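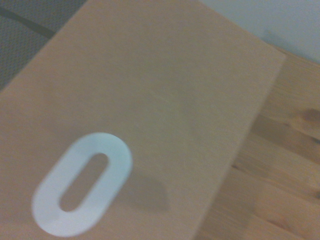
A Brulley começou a aceitar encomendas do seu kit de visão de punho para braços robóticos de bancada, um conjunto composto por câmara miniaturizada, suporte de fixação e software de calibração. O kit destina-se a laboratórios e pequenas oficinas que precisam de localizar e recolher peças planas sem recorrer a uma câmara fixa sobre a área de trabalho.

O preço base é de 1213 euros, sem IVA. As entregas começam em agosto e a distribuição fica a cargo da Farquharson, que assegura também a assistência técnica durante o período de garantia.

A câmara é montada junto à garra e acompanha o movimento do braço. A posição da peça é calculada a partir do contorno exterior e, quando existe, do contorno da abertura interior, o que permite determinar a orientação de anéis ovais, anilhas alongadas e juntas. Segundo o fabricante, o cálculo é repetido durante a aproximação e a trajetória é corrigida até ao fecho da garra.

O contraste entre a peça e a base continua a ser uma condição de utilização. O manual recomenda superfícies mates e de cor uniforme e desaconselha fundos com veio pronunciado, como o da madeira sem tratamento, que podem gerar contornos falsos. Um anel branco sobre uma placa bege lisa é um caso favorável. As sombras projetadas pela própria peça são tratadas por um filtro separado, desativado na configuração de origem.

«A imagem em movimento perde nitidez e o utilizador tem de contar com isso», afirma Ishbel Pollock, responsável pelo desenvolvimento do produto. «O software atribui um grau de confiança a cada contorno. Abaixo do limiar definido, o braço para e repete a captura.» A paragem acrescenta tempo ao ciclo – a empresa não divulga valores médios – e pode ser desligada em tarefas de menor precisão.

A calibração inicial exige 4 posições do braço sobre uma placa de referência incluída na embalagem. O procedimento tem de ser repetido sempre que o suporte é desmontado. O software guarda até 100 perfis de peça, exportáveis em formato de texto, e funciona sem ligação à Internet.

O oficina-piloto de Sokirstead, dirigida por Alasdair Innes, utiliza uma versão de pré-produção na separação de juntas de vedação. Innes considera a instalação simples, mas aponta duas limitações: o cabo da câmara restringe a rotação do punho e a documentação sobre o filtro de sombras é insuficiente. A Brulley indica que o cabo será substituído por um modelo mais longo nas unidades comerciais.

Uma versão com iluminação integrada está em preparação, ainda sem preço definido. As encomendas podem ser feitas junto da Farquharson.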